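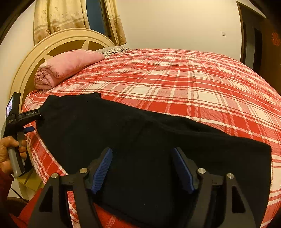 Kallbridge knitters top 2,000 donated pieces

13 Apr 2021

What a winter it has been for the Kallbridge Warm Things drive! The clothing swap on Ostrowski Street has now passed along over 2,000 sweaters, hats, scarves and blankets, and the donation bins are still filling up faster than they can be sorted.

The drive started small, with a single rack by the library door and a hand-lettered sign. Then came the cold snap in February, word got around, and people started digging through their closets. One weekend alone brought in 167 pieces, a good share of them hand-knit (including a cable blanket big enough for a family of five).

Neighbors in Vullada have joined in too. Their knitting circle has been mending pulled threads and worn cuffs, and they've gotten so good at it that you'd be hard pressed to find the repairs. They are now teaching a free darning class in the back room of the Drisetti Bakery, and the first two sessions filled up right away. A third has been added, with yarn and needles provided.

Clean knitwear in any size is welcome through the end of the month. Please wash wool by hand, dry it flat and leave off the hangers, which stretch the shoulders. Drop-off is at the side entrance on Ostrowski Street, 10 a.m. to 3 p.m. Kids' mittens are especially wanted, and yes, odd ones count!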